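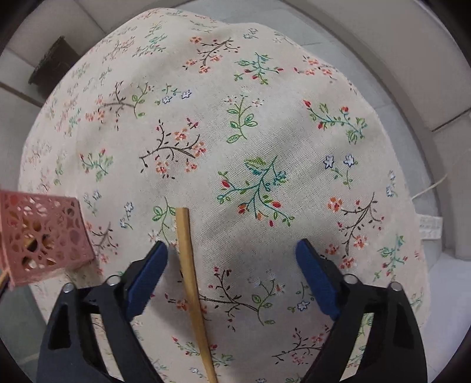

The Terodico hand-held gripper over a thin wooden stick on floral fabric, one of the tasks chosen by the Furau student robotics club

Furau robotics club opens its gripper project to new students this August

I run the student robotics club at Furau, and I've been itching to write this one. Our Terodico project, which has eaten most of my evenings since spring, is ready for visitors, and we've got 24 places going for students who'd like to join in.

Terodico began as a bit of an argument in the club (a friendly one, mostly). Half of us wanted to build another wheeled robot for the Bae Challenge, and the other half were sick of wheels and wanted to work on picking things up. The second lot won by two votes, and I was one of them, so I'm still a little smug about it.

We're collecting short recordings of everyday handling jobs, done by students with a hand-held gripper, and using them to teach a robot arm to do the same jobs. You hold the thing, you squeeze, the fingers close, and you try to do what you'd normally do with your own hand without thinking. It's much harder than it sounds! My first go at a teaspoon took ages and I dropped it on my foot.

We've got 31 tasks on the list so far, all suggested by club members. Thin sticks are the ones people groan about. A stick lying flat on cloth gives you very little to get under, and if you come in at a poor angle you just end up pinching the fabric. Patterned cloth is on the list too, as we want the software to cope with a busy background (my mum's curtains would be a proper test, and I may yet ask her).

The tasks go into Testeo, the program our second-years wrote to sort and label recordings. It's a bit rough round the edges and the buttons are an awful shade of green, but it works, and fixing it up is one of the jobs new members can take on. So is designing fingertips. We've been through 3 sets of pads already and people have strong feelings about all of them.

You don't need to have built anything before. Some of our best sessions have been run by students who study textiles or music and just fancied a go. If you can hold a pair of kitchen tongs you'll be fine, and if you'd sooner write code in the corner with a biscuit, there's plenty of that as well.

Sessions start at 6 pm in the Furau workshop and last 2 hours. They're free, and tools are provided. Please tie long hair back and wear shoes that cover your toes (see teaspoon, above). Under-18s are very welcome but need a signed form from a parent or guardian, which you can pick up at the front desk.

We'll be taking the arm and the grippers to the Bae Challenge open evening later in the year, and I'd love some of the new faces to be on the stand with us.

To book a place, or to come along and write about what we're doing, leave a message for the robotics club at the Furau front desk and I'll get back to you.

Ends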